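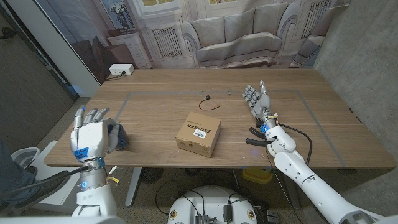
Gray tape residue on a veneer desk top, and how to mark out a work area without it

Asked by Ximena Acuña
Posted January 2, 2022
Filed under: Furniture and surfaces > Cleaning and care

I have a long desk with a light brown wood veneer top, straight grain, factory finish of some kind. I use it for packing small orders. I sell replacement knobs and drawer pulls, so nearly everything goes out in a small cardboard box with a barcode label on it, and I like to have a fixed area where the box sits while I pack and label it. Anything outside the area is not part of the order. It sounds fussy but it has cut down on my mistakes, mostly the kind where a screw packet from one order ends up in the next one.

I marked the area with gray tape from the hardware store. It goes along the back of the top and down both sides toward me. The tape has been there since last February. I need to move the lines because I am switching to a different box size, and when I peeled up a few inches as a test, most of the adhesive stayed on the desk. It is sticky, gray, and picks up lint right away. In one spot I also think I felt the veneer lift slightly, but it may have been the tape stretching. I stopped there.

My questions:

How do I get the rest of the tape up without pulling the veneer?

What takes off the adhesive without dulling the finish? I have dish soap, rubbing alcohol, mineral spirits and a bottle of Rarkosix adhesive remover that I bought for a car window. The bottle says to test on painted surfaces and doesn't mention wood at all.

What should I use for the new lines? They need to stay put when boxes get slid over them, and I'd like to be able to change them once a year or so.

The desk is an Ostel, bought used, so I don't have any paperwork for the finish. I don't want to refinish it.

3 answers

Answer from Gisela Farías
Marked as accepted

I did furniture repair for 14 years and old tape on veneer came up a lot, usually on office desks. You were right to stop pulling. The tape can be stronger than the finish, and on a used desk you don't know what shape the glue under the veneer is in.

Getting the tape up:

Warm it first. A hair dryer on the low or medium setting, held several inches away and kept moving, for a minute or so on each short section. You want the tape warm to the touch and no hotter than that. Veneer is often put down with glue that softens with heat, so a heat gun is a bad idea on this. Don't park the hair dryer in one place either.

Lift one end with a plastic scraper or an old gift card. Then fold the tape back over itself so it is nearly flat against the desk and pull slowly in that direction. Don't pull straight up. When you pull up, all the force goes into the surface right at the edge of the tape.

Pull with the grain where you can. Your back line probably runs the same way as the grain if the desk is a normal one. The side lines will cross it, so go slower on those and watch for splinters lifting. If you see one, stop, press it flat, and come at that section from the other end.

Start from the place you already peeled, but look at it first with a lamp held low to one side. Lifted veneer shows as a small ridge or a bubble. Tap it with a fingernail too. Loose veneer sounds hollow compared to the wood next to it. If it has lifted, leave the tape around it until last, and get a bit of wood glue under it with a toothpick before doing anything else. Wax paper over the top, a flat scrap of wood, something heavy, overnight.

Getting the adhesive off:

Test whatever you use on the underside of the front edge or somewhere else you never look, but make sure it has the same finish. The underside of a lot of desks is raw or has a different coating, and in that case the test tells you nothing. The back edge behind a drawer unit is usually good.

I'd use the mineral spirits. Dampen a cotton rag (damp, not dripping), lay it on the residue for two or three minutes, then wipe along the grain. The adhesive will roll up into crumbs. Change to a clean part of the rag often or you just move it around. It usually takes me two passes, sometimes three where the tape was thick. Then wipe the area with a little dish soap in warm water and dry it right away. Open a window, wear gloves, and lay the rags out flat outside to dry before you throw them away.

Skip the rubbing alcohol. If the finish is shellac or some lacquers it will soften it, and you will have a stripe that is worse than the glue. I don't know the Rarkosix product so I can't tell you what it does to a clear finish. I would leave it for the car.

You may find that the wood under the tape is a slightly different color from the rest. That is from light and it can't be cleaned off. It evens out some over time once the tape is gone. On a light brown top it usually isn't very visible.

For the new lines, don't put that same tape back down. Get the painter's tape that is sold for delicate surfaces and replace it every month or two. It will scuff if you slide boxes over it but it comes up clean.

Comment from Ximena Acuña

Thank you. The lamp trick showed a ridge about as long as a grain of rice, so it did lift. I glued it and it is lying flat now. The back line came off in two pieces with the hair dryer. I still have the sides to do.

Comment from Gisela Farías

That size is nothing to worry about. Leave the glue a full day before you go over it with spirits.

Answer from Jamie Kershaw

Peanut butter. Leave it on for an hour and scrape it off. It worked on my kitchen table and on a school locker. Cooking oil does the same thing if you don't have any.

Comment from Lingyun Su

It does loosen some adhesives. On wood I'd be careful though, if there are any worn places in the finish the oil goes in and leaves a dark mark that you can't get out. I did this to a nightstand.

Comment from Jamie Kershaw

My table is laminate so maybe that's why.

Answer from Soledad Domínguez

Gisela covered the removal so I'll only talk about the lines.

I have packed from home since 2014 and I went through most of the options. I had painter's tape for two years. It works, but if you really slide boxes over it all day the edges curl, and the curled edge catches on the bottom flaps. Replacing it every month was fine until I got busy and didn't, and then I had a version of your problem.

What I use now is a cutting mat. I bought the biggest one that fit the desk and drew the lines on the mat. Nothing is stuck to the desk at all. Mine is a Hondstead, 50 inches on the long side, and it stays where it is from its own weight. I drew box outlines on it with a paint marker, one color for each box size. When I stopped using one of the sizes I took that line off with alcohol, which is fine on my mat, and drew another.

Some things to know if you go that way:

The mat will arrive rolled. Lay it out flat somewhere warm for a couple of days with books on the corners. Don't use the hair dryer on it to speed this up, mine went wavy in one corner and stayed that way.

Check what the underside is made of. Some soft plastic mats react with the finish on a desk and leave it cloudy or sticky after a few months. I have a sheet of plain brown packing paper underneath and I change it when I remember to. Felt also works but it lets the mat slide.

If you want the lines on the desk and no mat, you can put down a layer of delicate painter's tape and run your stronger tape on top of it, a little narrower. The top layer takes the sliding and the bottom layer is the one that has to come off. I did this for one season and it came up clean, but I only left it for four months. I can't say what it would do after a year.

Whatever you use, I would leave the front open the way it sounds like you have it, with lines at the back and sides. I had a line across the front at one point and my sleeves wore it out first, every time.

Also, keep cables and tools out of the marked area or give them a spot of their own behind it. My label printer cord used to wander in and I have taped a box shut on top of it more than once.

Comment from Ximena Acuña

The mat might be the answer. My desk is longer than 50 inches but the area I need isn't. Does the paint marker come off on the boxes?

Comment from Soledad Domínguez

Not once it has dried overnight. The first afternoon I got a faint blue line on the bottom of a few of them.

Comment from Lingyun Su

You can also get the mats with a grid printed on them. Then you may not need to draw anything, just remember which square the corner goes on. I marked mine with a dot at each corner and that has been enough.

Comment from Ximena Acuña

Update on the sides. The left one came off fine. The right one took three passes with the mineral spirits and there's a slight shine where it was, only visible from one angle. Is that residue or did I damage the finish?

Comment from Gisela Farías

Wash it once more with the soap and water and look again when it is dry. If your finger drags on it, it's residue. If it feels the same as the wood next to it, the finish under the tape is just less worn than the rest of the desk. I'd leave it alone in that case.

2366 views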